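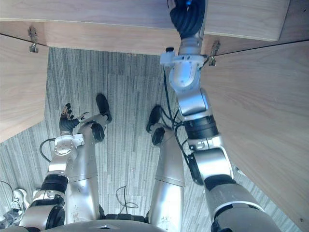 8 min read

Jamia desk – your questions, answered quickly

Updated February by Ileana Gavrilă, Sterent rentals desk. Same things keep coming up by email so I've put them all in one place. If yours isn't in the list, write to us and quote your rental number.

What is the Jamia exactly?

A wooden desk with angled wooden side panels and an overhanging top. We rent it out, mostly to small offices, studios, a few schools. Goes on carpet or hard floor. You can buy it outright at the end of the rental if you've got fond of it, price on request.

Does it come in one piece?

No. The top and the centre board travel together, side panels separately, metal fittings in a paper bag taped to the underside of the top. Please look for the bag before ringing to say it's missing. It's nearly always still taped there.

How many people to put it up?

2. One person can do the panels but not the top, it's awkward more than heavy. You need someone holding the far end while the first panel goes on or the whole lot leans.

Which way do the side panels face?

Grain outward, smoother face toward your knees. There's a pencil mark on the inner upper corner of each one, L or R as you sit at it. If the pencil has rubbed off, stand both panels against the wall next to each other and compare – they're mirrored, and the slope should run down and away from the middle.

The panels won't sit flush at the top. What have I done?

Probably the screws. Don't tighten anything fully until all the boards are up. Back them off half a turn, push the panel in with the flat of your hand, tighten again from the top down. A thin dark line where two boards meet is normal and how it's meant to look. A gap you can post a pencil through isn't.

Still not flush?

Check the floor. Old buildings especially. Carpet hides a lot.

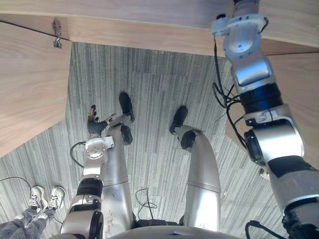
We do send packing shims if you ask, thin cork ones, no charge. Fold nothing under there yourself please, card goes soft after a few weeks and the desk starts to rock, then people overtighten the fittings to stop the rocking and strip the holes. Seen it too many times. Ask for shims.

Can I use it on carpet?

Yes. Low pile or carpet tiles are best. On tiles try not to have a panel edge sitting right along a join, the tile lifts when you shift the desk. Thick pile works but leave it overnight before you do the final tighten, it sinks a bit.

Will it mark the carpet?

It'll leave a dent. Most dents come out, damp cloth and a hairbrush (a clean one). Tile carpets hardly show it. We can't pay for carpet marks, it's in the agreement, section on floors.

Half my room is carpet and half is wood. Can the desk go across the join?

Better not. The two surfaces are hardly ever level and the top will tell you straight away, pens roll. If there's really no other spot, shim the lower side and check with a spirit level along the front edge, then again along the back. Then check it again a week later.

What do I do with the metal latches?

Leave them fastened unless you're moving the desk. They keep the panels from creeping. To undo, lift a little and pull toward you – no tools. If one's stiff a drop of sewing machine oil does it, wipe the extra off straight away because oil gets into bare wood and stays there. New fittings come from Marchetti and we keep plenty in stock, so a lost or bent one is usually in the post the next morning.

One of the fittings rattles

Little felt dot behind it. Or a scrap of masking tape if you've no felt. Won't hurt the finish as long as you take the tape off within a month or two.

What's the foam board for?

The Flakix board. It's an optional extra, people use it as a kneeling pad when they're assembling, then as a foot rest, then it ends up behind a door. We also use Flakix boards when packing the tops for delivery, so if you find a square of foam between the boards that's ours, hang on to it for the return trip please.

Does the foam board go under the desk or on it?

Wherever you like, it isn't fixed to anything. For storing, flat is best. Stood on edge for months it bows, and leaning on a corner it gets a soft corner that never comes back.

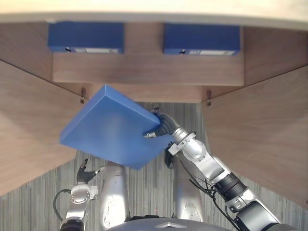

Don't leave it in a sunny window either. It fades, quicker than you'd think, and faded boards get charged as worn when they come back. Dust and crumbs – vacuum with the brush head, or take it outside and slap it. Marks come off with washing up liquid and lukewarm water, sponge not scourer. Dry it on both sides before it goes back onto carpet.

Can I cut it to fit?

If you've bought it, cut away. Long blade, several light passes, ruler you don't care about. If it's rented, no. Please.

Can I mount my own things under the top?

Boxes, cable trays, that sort of thing, yes with limits. Use the centre board and the strip just under the top edge. Not the side panels, they're not thick enough for screws and they move when you undo the latches. Short screws only. Measure the board, then measure the screw, then measure the screw again, because a point coming up through a desktop means a new desktop and that goes on your bill.

Adhesive instead of screws?

Fine for light stuff. Clean the wood with a barely damp cloth and let it dry first or it'll drop off by lunchtime. Removal: warm it with a hairdryer, peel sideways slowly. Don't use a knife.

I want two boxes side by side. Any tips?

Fit the first one, then use it to line up the second. Masking tape across the wood as a straight line, both lower edges to the tape. Leave a bit of board showing between them so you can get your fingers in, and think about where your knees go before you drill, not after. Labels on the lower edge are easier to read than on the face if you're crouching.

How do I clean the wood?

Dry cloth weekly, barely damp one when it needs it, along the grain. No spray polish. It leaves a smeary patch that only shows when the sun's low, and then you can't un-see it. Coffee rings: get them early. Old rings, send us a photo and we'll say wether it's worth trying anything.

It has a wavy pattern in the wood on one side and not the other. Faulty?

No, it's grain. Boards from different parts of the tree. We try to match panels in a pair but can't always. If it really bothers you ask for a swap at delivery, the driver sometimes has a spare pair on the van, sometimes doesn't.

Moving it within the room – can I just drag it?

No no no. Dragging is what breaks them. Clear the top, take off anything you've hung underneath, one person each end, lift by the top's long edges. Not by the side panels! They'll come away in your hand if a latch is loose. Put it down level, both ends at once.

And moving it to another building?

Tell us first, the rental is tied to an address for insurance. Taking it apart is the assembly backwards. Fittings in the bag, bag taped to the underside. Foam between boards, blanket round the lot. Side panels travel on their long edge, never stacked flat with the top on them.

I've lost the instructions

Code for the sheet is 3,853 if you're asking by phone, comma or no comma doesn't matter, we'll find it. By email just say Jamia and we'll send the latest one. It's one side of paper with drawings.

What do I need ready on delivery day?

Clear floor, bigger than you think. The panels need to be laid out beside the desk while you work, so a clear patch twice the footprint is good. Vacuum first because once it's up you won't get to the bit behind the centre board without lying down. Roll chair mats out of the way. If you're working near the edge of the carpet, watch your feet, people catch a toe there when they're walking backwards holding a desktop. 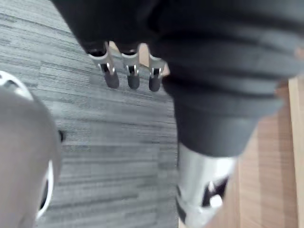
Where the carpet meets the wooden floor.

Do you do the assembly for us?

You can book it. Extra charge, depends on distance. We come between 8 am and early afternoon and take the packaging away again. Someone has to be in to show us where it goes, we won't guess.

Minimum rental?

91 days. After that it rolls on until you tell us to stop. Give us two weeks' notice for collection, more around the end of term as the van's busy.

What counts as damage and what's just wear?

Wear: small scratches on the inside faces, dents in the foam, dull patches where your arms go, scuffs low down on the panels. Damage: holes you didn't tell us about, split edges, swelling from water, missing latches, burns. If you've put screws in the centre board with our ok then the holes are fine, just leave them, dont fill them. Filler is harder for us to deal with than the hole.

One of the screws near the bottom of a side panel has come out a bit

Hand screwdriver, quarter turn, done. If it just spins, stop, take it out and put it in the bag. The panel will hold without it until we send a longer one.

Can I paint it?

If it's yours. If it's ours, no, not even a nice colour.

Who do I contact?

Email is quickest, mornings especially. Put your rental number in the subject line and attach a photo if something's wrong with it, ideally one from further back as well as the close up. Close ups of a seam on their own could be any seam on the desk and I'll only have to write back and ask which.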